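Entretien d'un ballon de volley en salle

Un ballon d'intérieur perd un peu d'air entre deux séances. Contrôler la pression à froid, au manomètre, avant chaque usage. Humecter l'aiguille – eau ou glycérine, jamais d'huile – puis l'enfoncer droit dans la valve. Gonfler par petits coups et mesurer de nouveau après 10 minutes de repos.

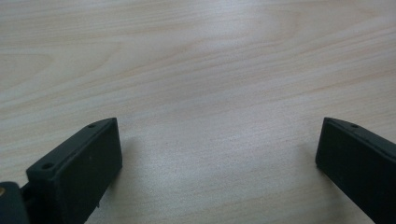 Zinash Woldemariam objecte que la glycérine suffit à condition d'essuyer la valve ensuite, faute de quoi la poussière s'y colle et la fuite revient en 2 semaines.

Pour le nettoyage, chiffon microfibre à peine humide, savon neutre, séchage à l'ombre. Pas de radiateur. Stockage hors filet, légèrement dégonflé en été.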